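Call for participants: working group on good practice for two-armed robots in food preparation

Zurkon is looking for 7 people to join a working group that will draft a code of good practice for robots handling food on shared worktops. Work starts in November and runs in the evenings from 6 pm, online, with one visit to the Mallet workshop.

We would like to hear from kitchen staff, hygiene inspectors, machine safety engineers and anyone who cleans or maintains this sort of equipment. You do not need to have programmed a robot. You do need to be comfortable reading a draft clause and saying what is wrong with it.

The first draft covers gripper cleaning, cable routing, stopping distances and the handling of plates and glass. Members receive 610 pounds for the full term, plus travel to Mallet.
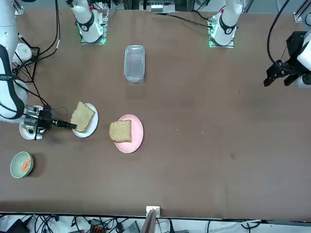
Who decides when a gripper must be cleaned between foods?
The operator does, following a written schedule kept at the workstation. The draft asks for a clean at every change of food type and after any contact with the table surface.

To apply, send one page on your experience to Huguette Courtois at Zurkon, quoting reference 293. Please say which evenings you cannot manage.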